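Drilberg publishes results of multi-finger gripper comparison for mixed-bin picking

Trial at the Anport workshop covered 3,688 pick attempts on household objects and toys 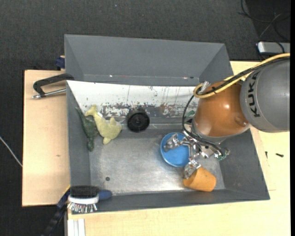 A multi-finger gripper on a KUKA arm over the test bin at Anport, with a blue disc and an orange cup beneath the fingers. Photo: Drilberg

ANPORT, June 30, 2020 – Drilberg, the independent test workshop for handling equipment, has today published the results of a comparison between a multi-finger gripper, a two-jaw parallel gripper and a single suction cup. All three were tried on the same task: taking unsorted objects one at a time out of an open metal bin.

The trial was carried out in May at the company's workshop in Anport. It was paid for jointly by Drilberg and Zwahlen, which supplies picking cells to small warehouses and repair centres. Zwahlen had no part in running the tests or scoring the results.

Across the whole trial the three grippers made 3,688 attempts. An attempt was scored as a success if the object was lifted clear of the bin wall and held until the arm reached the drop point. Objects that slipped on the way counted as failures, as did any attempt in which two objects came up together.

The multi-finger gripper succeeded in 71 per cent of its attempts, the highest figure of the three. It did best with soft toys and with cups lying on their sides, where it could close from more than one direction. It was also the slowest, and it needed the most attention between runs. Cable routing along the arm had to be changed twice before the wiring to the hand could follow the full range of wrist movement without pulling.

The parallel gripper came second overall and was the quickest to set up. Most of its failures were with round objects and with anything that had come to rest against a sloping wall of the bin, where one jaw met the metal before the other reached the object.

Suction gave the fastest picks on flat, smooth items such as plates and lids, and was close to useless on plush. Drilberg has left the plush results in the overall score and also lists them separately, so that readers who never handle soft goods can leave them out.

"People ask us which gripper is best, and we can't answer that without knowing what is in the bin," said Warrick Ruddock, head of testing at Drilberg. "If it's all lids, buy suction. If it's a mixture and you can live with a slower cycle, the fingers are worth looking at. The report gives the score for each type of object, and I would read those pages before the totals."

Flat objects on the bin floor gave the multi-finger gripper the most trouble. The fingertips often touched the rim of a plate and pushed it along the metal without getting under it. A change to the approach angle halfway through the trial improved matters, and results from before and after the change are reported separately.

Zwahlen plans to use the findings when choosing grippers for its next picking cell.

"We had been quoting for suction by default," said Emil Baumgartner, product manager at Zwahlen. "For two of our customers that now looks like the wrong choice. Their returns are mostly toys and kitchen goods in the same box, and we will be offering them something else."

How the trial was run

Each gripper was fitted in turn to the same arm, and the bin stayed clamped in one position. Objects were tipped in by hand and were not arranged. The bin was refilled after every 400 attempts or whenever the remaining objects could no longer be reached, whichever came first. Grasp points were chosen by the same planning software throughout, with settings adjusted for each gripper before scoring began and then left alone, apart from the change of approach angle described above.

Damage to objects was noted but did not affect the score. A fuller study of damage is planned, using a different set of objects.

A second round of tests will look at how the choice of camera affects the results. It will be run with Cinddale, whose workshop has a matching arm, and will use 7 camera positions above and beside the bin. Dates have not been set.

Availability

The full report, including the object list, scoring sheets and gripper settings, is free to download from the Drilberg website. Firms wishing to have their own objects tested can arrange a visit to the Anport workshop through the enquiries desk.

About Drilberg

Drilberg tests grippers, feeders and other handling equipment for manufacturers and buyers. It does not sell equipment and takes no commission on sales.

Press contact: Drilberg press office, Anport

Ends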